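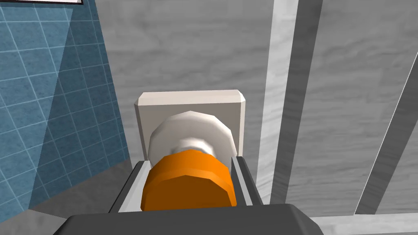
Can a policy trained only in simulation learn to turn a knob it has never met before? Sometimes, and far more often once you stop letting it learn the knob's exact position by heart.

I've spent most of the winter on that second half. The task set is called Tromik and it covers small kitchen fittings: knobs, latches, sliding bolts. Each knob gets one attempt per episode, starting from a random arm pose, and the score is whether it ends up past the target angle without the fingers slipping off. I train on 3,718 simulated demonstrations and test on 500 episodes with fittings held back from training.

My first policy did very well on the training kitchens and badly on everything else. I looked through the wrist camera views for a long while before I believed the reason. It was going to a remembered place and closing. If I moved the mounting plate a little way along the cabinet front, the arm carried on to the old spot and shut its fingers beside the knob.

The fix I settled on is dull. I call it Asfaw in my notes and the name has stuck. During training, the whole fixture is shifted and tilted by a random amount, and the demonstration is re-solved for the new pose. A plain copy of the old path won't do – the wrist angle matters too much when the fingers have to close either side of a short cylinder. Re-solving takes time and sometimes fails, and I throw the failures away.

Lighting and texture changes, which I'd expected to matter most, made little difference. I left them in because they cost nothing.

With shifted fixtures the policy completes 380 of the 500 test episodes. I ran the training with 5 seeds and the number here is from the middle one. The best seed was a bit better, but I don't trust a result I had to pick.

Most of what still goes wrong is in the approach. When the arm starts well off to one side, the fingers come in at a slant and the gap between them isn't lined up with the knob. A second look from a little further back helps, at the price of a slower episode.

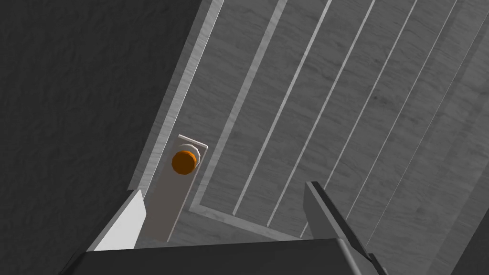 What I'm trying next

The Plistov arm in our lab has a similar gripper, so the plan is to run the same policy on it without any retraining. I expect the score to drop. The contact model in the simulator is generous about friction, and real knobs have springs and grease in them.

Before that I want to rerun everything in Andard, the newer version of our simulator, which handles finger contact differently. If the results change a lot I'll have to work out which of the two to believe. I hope to have both done by July, and I'll put the training settings up then as well.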